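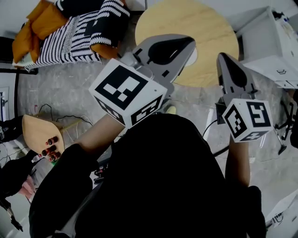
The Round Table

Malsha Ranasinghe had the apartment until noon, and at ten she was still going back and forth about the table.

It was the last thing on the list. The cabinet was staying, because the new tenant had paid for it. The striped blanket and the orange pillows were going to her sister. The table had belonged to her uncle Hatem, who bought it for 176 dollars at the Handia warehouse the year he moved in and brought it up four flights on his back. He told that story whenever anyone put a glass down on it.

Tharindu called at ten fifteen.

"Did you decide?"

"No."

"The van holds one more thing. The chair or the table."

"I know what the van holds."

She pulled the blanket straight and sat down on it. From there the table looked smaller than it had when she was a kid and did her homework at it. Her uncle used to sit across from her with the bills. He wrote the amounts on the backs of envelopes and read them out loud. Rent, 809. Car, 400. Then he would turn the envelope over and ask her what seven times eight was.

She ran her hand over the wood. The grain was pale and easy to see. She looked for the spot where she had once pressed too hard with a ballpoint, and she couldn't find it. He must have sanded it out and never said so.
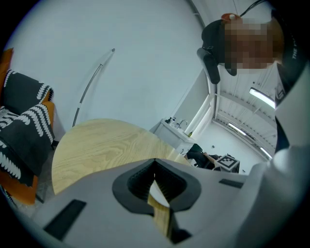

The table and the orange chair, by the white wall.

The chair was easier to like. It was orange, with a black cover that had white shapes like leaves or feathers all over it, and it was the only comfortable seat in the place. Jamila Rathnayake from downstairs had already asked for it twice. Malsha had told her she would see.

She went down and knocked.

"You can have the chair," she said.

"With the cover?"

"With the cover."

Jamila put her shoes on right away. They carried it down together, stopping on each landing so Jamila could change hands. She wanted it by her radiator, then by the window, then by the radiator again. After that she made tea, and Malsha drank it standing up.

When she got back upstairs, it was eleven twenty. She called Tharindu.

"The table," she said.

"Do the legs come off?"

"I never checked."

"Check before I get there."

She got down on the floor and slid under it on her back. Up by one of the legs, in pencil, in her uncle's square handwriting, it said 56.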